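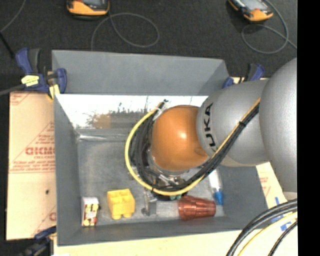

Was ist ein Eurobehälter?

Ein stapelbarer Mehrwegbehälter, dessen Grundfläche auf das Maß der Europalette abgestimmt ist.

Eurobehälter dienen dem Transport und der Lagerung von Waren in Industrie und Handel. Verbreitet ist die Grundfläche von 60 × 40 cm; 4 solcher Behälter bilden eine Lage auf der Palette. Gefertigt werden sie meist aus Polypropylen oder Polyethylen - für Lebensmittel in eigens zugelassenen Qualitäten.

Verwendung
Im Lager Paltetti sind 4000 Behälter im Umlauf. Der Betreiber Latuheru führt sie in einem Pfandsystem, das auf einen Entwurf von Huia Prendergast zurückgeht. Beschädigte Stücke werden gemahlen und als Regranulat wiederverwendet.

Siehe auch: Europalette, Ladungsträger, Kleinladungsträger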